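Handout 4: Rules before the first grasp
Course: Safe practice with robot arms, part B (simulation)
Prepared by Waltraud Tanner, March

Please read this handout before you come to the lab. It is short, and the rules in it count for your mark.

## Why we have rules in a simulator

Some students think that a simulated robot needs no rules, as it cannot hurt a person. I do not agree. Habits which you learn on the screen come with you to the real cell. If you drive the arm at full speed past a shelf in the simulator, you will do it also in the hall at Curkberg, and there the shelf is hard.

In this course we use our own rule sheet, named Birska. It does not replace the safety standards from Handout 2. It only tells how we work every day.

## Before you start a run

1. Load the room and wait until all objects have come to rest.
2. Open the gripper fully. Do this also when you think it is open already.
3. Look through every camera view that you will use. A wrist view shows the fingers well but it hides what is behind the palm.
4. Write down the speed limit. For beginners it is 200 mm per second, and it stays so for the first 4 sessions.
5. Say aloud to your partner which arm will move. 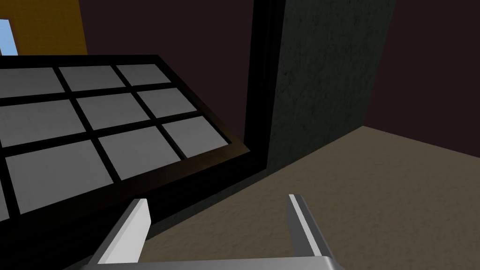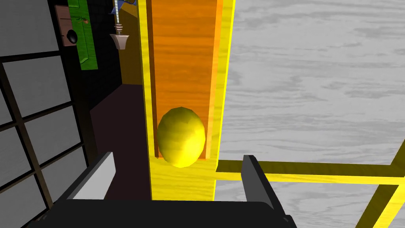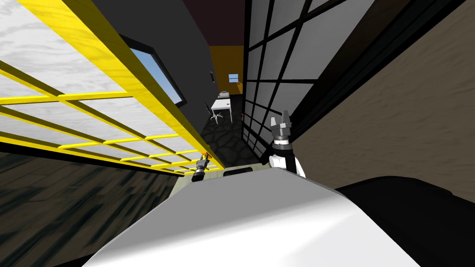
**Section B: Approach and clearance**

The fingers must be open during the whole approach. In the first two views the gap between them can be checked easily. Do not close them until the target is between the fingers and you have stopped the arm.

When the target stands in a narrow place, like the yellow egg-shaped object in the second view, the side walls are the danger and the object is not. Measure the width of the opening first. Then add the thickness of both fingers. If there is no free space left, choose another direction of approach or ask the teacher. Pushing against the wood "a little" is counted as a collision.

Partitions with a grid need special care. In the third view there is one with a yellow grid and one with a black grid, and each has a gripper near it. From a tilted camera it is very difficult to judge such a distance with the eye. Use the distance read-out, and move only one arm at a time.

**Section C: Stopping and writing down**

- Stop at each contact which you did not plan. Do not back out before the log is saved.
- A run with a collision is kept, never deleted. Mark it with C.
- Give each run its number from the list. Our group Mazza has the numbers from 442 up, the group Oneo begins at 1,000.
- Do not change the friction values in order to make a grasp succeed. If you believe that a value is wrong, write it in the log and continue with the old one.

Homework: choose one rule from Section B and write half a page on how you would check it on a real arm. Bring it on paper, please.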